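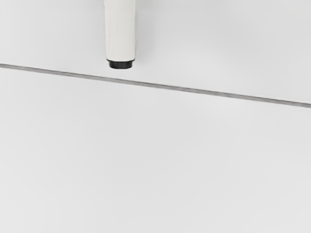

Brenda Bramwell
List moderator, Waweru Valley Seed Savers

Re: [seedsavers] Bean germination, old stock

On 25th April, Plovora Gardens wrote:
> We have a jar of the Diseck pole bean from the January swap with no
> year on the label. Tried a few in a pot and got hardly anything up.
> Is it worth planting the rest or should we ask for fresh seed? Also,
> does anyone soak theirs first? The sheet that came with it says no
> but my neighbor swears by it.

Don't throw them out yet. A few in a pot doesn't tell you much, especially if the pot was outside. Our nights have still been cold and beans will sit in cold soil and rot, old or new.

Do a paper towel test before you decide. Take 20 beans, lay them on a damp towel, roll it up and put it in a bag left partly open. Keep it somewhere warm. On top of the fridge works in my house. Check every day or two and pull out anything moldy. After 9 days count what has a root. If 14 of your 20 have sprouted, that's 70 percent and I would plant them at normal spacing. If it's closer to half, sow double and thin. If you only get two or three, still plant them, but in a spot where you can look after them, and save everything they give you.

You can plant the sprouted ones if you're careful with the root. Use a damp towel that isn't dripping. Wet towels are the main way people get a bad result from good seed.

On soaking: I stopped. Older seed takes up water too fast and the seed leaves crack, and then you get a stump with no growing point. If your neighbor's seed is fresh it probably doesn't matter either way. The sheet is mine, by the way, and I'm due to rewrite it. It also says to plant at two inches, which is too deep for clay. Go with one inch.

About the missing year. I went through my notes and the only Diseck I gave out at that swap came from two places. One was the Fanosora Road plot, grown 7 years ago and kept in a basement. The other was my own, three years old, in small jars with a rubber seal. If your jar is the tall kind with a metal lid then you have the Fanosora Road seed and I'm not surprised it's slow. Let me know which and I'll write it in the book.

I can spare more if you need it. I have 200 or so set aside for the list - sorry, that should be exactly 200, I bagged them last night. First come, but please take no more than one bag of 20 per household. Bags are at the library desk, behind the returns cart. Ask for the bean box.

Two other things while I'm writing.

Please put the year on your jars. Pencil on paper inside the jar lasts longer than marker on the lid. Variety, year, and who grew it is plenty.

And if you grow Diseck this summer, keep it well away from other pole beans if you mean to return seed. They mostly don't cross but I have had some odd colors turn up in the last couple of seasons - brown eyes where there should be plain white - and I'd like to know where that came from. Send me a note if you see it in yours.

Brenda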